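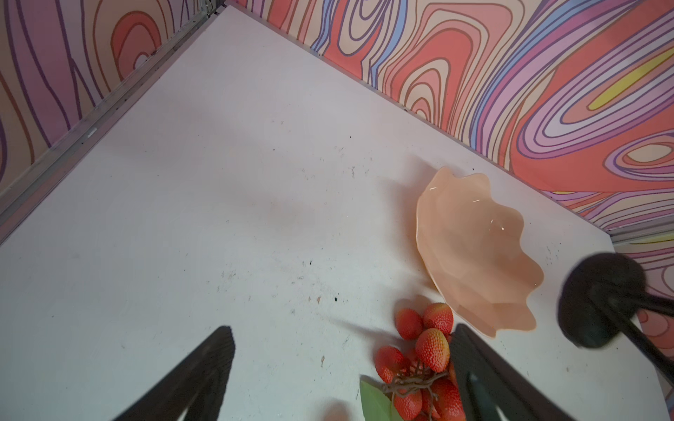
3.2 Die Schale als Ordnungsmittel

In der Literatur zur häuslichen Dekoration wird die Obstschale meistens als ein Behälter behandelt, und die Früchte gelten als ihr Inhalt. Diese Trennung ist für unsere Frage zu grob. Wir haben den 36 Teilnehmenden in Grurbridge deshalb auch Anordnungen vorgelegt, in denen ein Teil der Früchte außerhalb der Schale liegt. Bei den künstlichen Litschis, die mit ihren dünnen braunen Zweigen direkt am unteren Rand der gekippten Schale liegen, sprachen mehrere Teilnehmende trotzdem von "Obst in einer Schale". Die Berührung mit dem Rand genügte ihnen offenbar, um beide Dinge als eine Gruppe zu benennen. Eine ähnliche Beobachtung hat Miettinen für Brotkörbe gemacht, allerdings mit einem kleineren Material.

Die Form des Randes spielt hierbei eine Rolle, die wir am Anfang unterschätzt haben. Ein gewellter Rand zieht keine klare Grenze zwischen innen und außen. Früchte, die unter einer der runden Wellen liegen, werden teilweise verdeckt und wirken dadurch der Schale zugehörig. In der Anordnung mit der einzelnen Avocado (Abb. 4) ist dieser Fall deutlich zu erkennen.
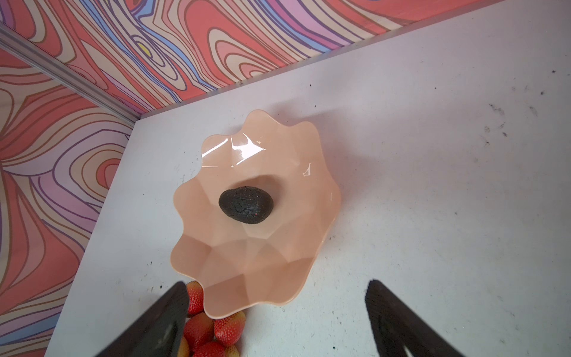
Abb. 4: Avocado in der pfirsichfarbenen Schale, Erdbeeren am unteren Rand auf dem Tisch.

Die Avocado liegt an der tiefsten Stelle und ist fast schwarz. Sie wurde in den Gesprächen regelmäßig zuerst genannt, die Erdbeeren folgten als "das, was dazugehört". Eine Teilnehmerin aus Skendambridge wollte die Erdbeeren sofort hineinlegen, eine andere fand die Avocado in der Mitte "zu allein", aber richtig platziert. Wir deuten solche Äußerungen vorsichtig, weil die Reihenfolge der Fragen nicht variiert wurde.

Wir verwenden Cookies, um Ihnen die bestmögliche Nutzung unserer Website zu ermöglichen. Einstellungen verwalten | Alle akzeptieren

Anders verhält es sich, wenn Früchte mit Abstand vor der Schale verteilt sind. In Abb. 5 steht die Schale weiter hinten, und auf der weißen Fläche davor bilden die einzelnen Früchte keine geschlossene Gruppe mehr.

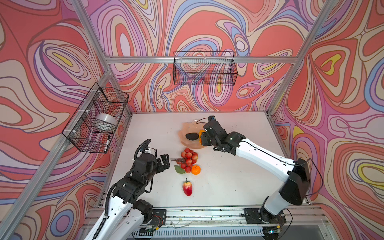 Abb. 5: Avocado und orangefarbene Frucht in der Schale; davor rote Früchte am Stiel, Mandarine und erdbeerförmige Frucht.

Zu dieser Anordnung wurde häufiger das Verb "aufräumen" gebraucht. Auch das stark gemusterte Umfeld wurde erwähnt, meistens als störend. Ob das Muster die Wahrnehmung der Gruppen verändert, lässt sich mit dem vorliegenden Material nicht entscheiden. Die Befragung vom April enthielt dazu keine eigene Frage.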